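POLS 214 Campaigns and Public Communication
Unit 6 handout: Candidate response to allegations
Instructor: Grażyna Malinowski

Scope

This unit covers the period between the first public report of an allegation and the point at which the candidate's position is settled. It does not cover criminal procedure or ethics hearings, which are in Unit 8. Read the Handavside case packet before section 3.

1. Terms

Allegation: a claim of misconduct made by a named or unnamed source and carried by at least one news outlet.
Response: any statement made by the candidate or by a person authorized to speak for the candidate. A staff member speaking without clearance still counts if the campaign does not withdraw the remark within the same news cycle.
Position: the version of events the campaign is prepared to repeat under questioning.

A response and a position are often confused in student papers. A candidate can issue several responses before a position exists. Most of the damage studied in this unit occurs in that gap.

2. Response types

Flat denial. The claim is false in every part. Cheap to issue and expensive to revise.
Partial denial. Some facts are accepted and the meaning is disputed.
Admission. The facts are accepted, with or without an apology. An apology without an admission of fact is coded separately (type 2b in the packet).
Silence. Coded as a response only after 72 hours.

3. The Handavside case

In a December runoff for mayor of Handavside, a local paper reported that candidate Efren Manalastas had used a city contract to settle a private debt with the Valtonen firm. The campaign issued a flat denial at 9:40 a.m. and a partial denial at 4:15 p.m. By the next morning a third statement conceded the payment and disputed the date. Manalastas lost by 3,759 votes.

Two readings are set. The first holds that the result was fixed by the payment itself. The second holds that voters had already discounted the payment and reacted to the change in story. The tracking poll (2,000 respondents, Brornovness precincts excluded) fits either reading, as the question wording changed between waves. Do not cite it as proof of one. 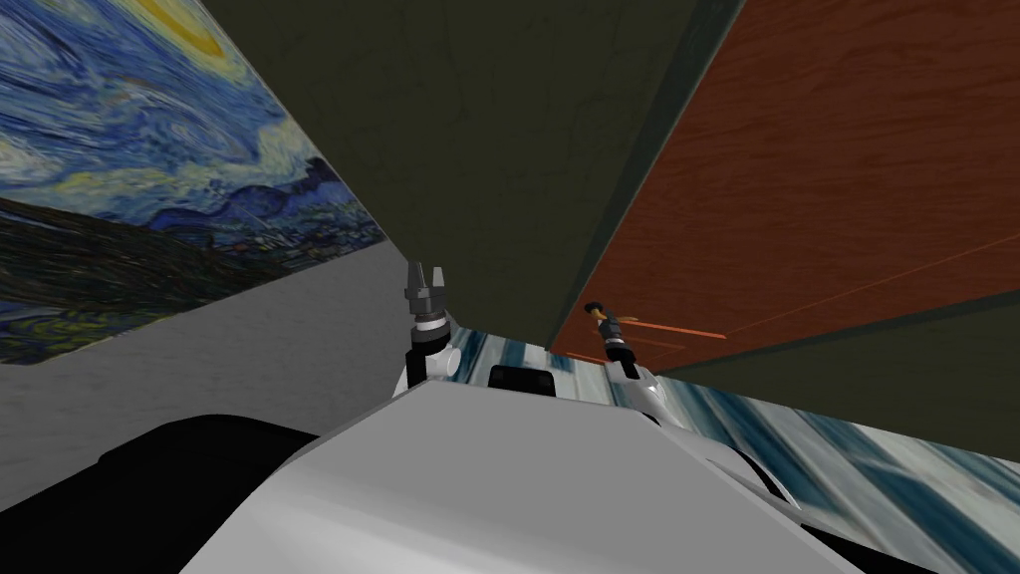
Fig. 1. Simulated interior with Van Gogh's "The Starry Night" on the wall.

4. Coding exercise

Use the 13 statements at the back of the packet. For each, record the type, the speaker, the time of release and whether it contradicts an earlier statement. Contradiction means that both statements cannot be true – a change of tone is not enough. Statement 8 has two speakers and should be entered twice.

Bring the completed sheet to the discussion section. Late sheets are accepted until noon the following day. The Skesport recall packet is optional and will not be on the midterm.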